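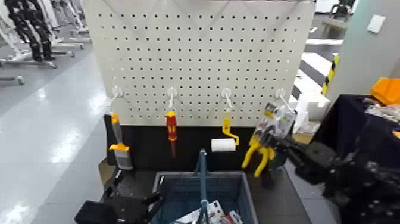 What Is a Password, and Why Do We Need One?

A password is a secret word or a string of letters and numbers that tells a computer, "It's me." You type it in, the computer checks it, and if it matches, you get to see your games, your messages or your homework.

Long before computers, guards at a gate would ask people for a secret word. If you knew it, you could come in. Passwords on a tablet do the same job.

How does the computer check it?

A well-made website does not keep a plain list of everyone's passwords. If it did, a thief who got the list could read them all. The website mixes up your password using a kind of math called hashing and saves the mixed-up version. The next time you log in, it mixes up what you typed in the same way and compares the two.

Hashing only goes one way. Think of scrambling an egg. You can turn an egg into scrambled eggs, but you can't turn scrambled eggs back into an egg.

What makes a password weak?

Short passwords are weak. A computer can try huge numbers of guesses very fast, and a password with only 6 letters does not give it much work to do. Real words by themselves are weak too, and so are your name, your pet's name, your birthday, and rows of keys like "qwerty".

What makes a password strong?

Length helps the most. One good way to get a long password that you can still remember is to put together several words that have nothing to do with each other. Try this:

Open a book to page 30 and pick a word.
Turn to page 72 and pick another.
Do it again on two more pages.
Put the words in a row with a dash between them.

You might get something like pickle-ladder-cloud-trumpet. Don't use that one, because now it is printed here. Make your own.

Who can know it?

You, and a parent or the grown-up who looks after you. Do not tell your friends, even your best friend. If someone in a game offers you free coins for your password, they are trying to trick you. Close the message and tell an adult.

Can I use the same one everywhere?

No. If one website loses your password, a thief will try it on other websites. Use a different password for each account. Many families use a password manager, a program that remembers them all and locks them behind one main password.

Words to know

Account: your own place on a website or app.
Hashing: mixing up a password so it can't be read.
Log in: to show a computer who you are so it lets you in.

Written by Burgi Berchtold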